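Ilthorpe's Free Clothes Swap Is Back This September, and It Has Hangers Now

ILTHORPE – Hello, Marlene Caron here! I run the Skargate Clothes Swap with my friend Efua Essien, and I've been told a press release should get to the news in the first sentence, so I've already blown that. The news is that we're reopening in September, in the upstairs room at Skargate, and we would love for you (and the contents of your overstuffed dresser) to come.

If you missed us last time, the idea is pretty simple. You bring clean clothes you don't wear anymore, you take home clothes you will, and no money changes hands. Last spring 464 pieces came through the door and over 2000 went home in people's bags across the whole year, if you add in the kids' days. I kept the tally in a spiral notebook and I'm prepared to show it to anyone who doubts me.

What's new

We're hanging things up! Up to now everything went out in heaps on folding tables, and by mid-morning you were digging through sweaters to find the other sweaters. Efua said she'd seen people give up on a perfectly good blouse because it looked like a dishrag. So this fall shirts, dresses and jackets go on rails, and only socks, pajamas and baby things stay in baskets.

Vorer, the hardware store on the corner, is giving us a break on the price of 33 hangers to get started, and Ottó Somogyi from the store will be up to help put the rails together. We'll need a lot more hangers than that, so if you've got spares in the closet, bring them along with your clothes. Any color, any style. Wire ones are fine for shirts, but please keep them away from the knits, which end up with those little shoulder bumps.

"I came for a raincoat and went home with a raincoat, a skirt and a lampshade," says Beryl Whiteley, who has been to every swap so far. (We don't take lampshades. I still don't know where she got it.)

How it works on the day

Doors open at 9 a.m. Hand your bag in at the table and one of us will sort it with you. Tops get hung, pants get folded, and anything with a stuck zipper goes to Ewurabena Addo, who's running a mending corner by the window with her own machine and a frightening amount of thread.

Please wash everything first, and empty the pockets. Don't worry about ironing or folding, though. A basket piled up with pink, white and black all crumpled together is just fine by us, and getting it onto the hangers is the part I like best.

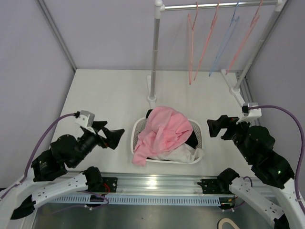 Getting in touch

Come find me or Efua upstairs at Skargate any morning before the swap, or leave a note for us at the counter at Lò, the café downstairs. Reporters are welcome too, and you can bring a bag like everybody else.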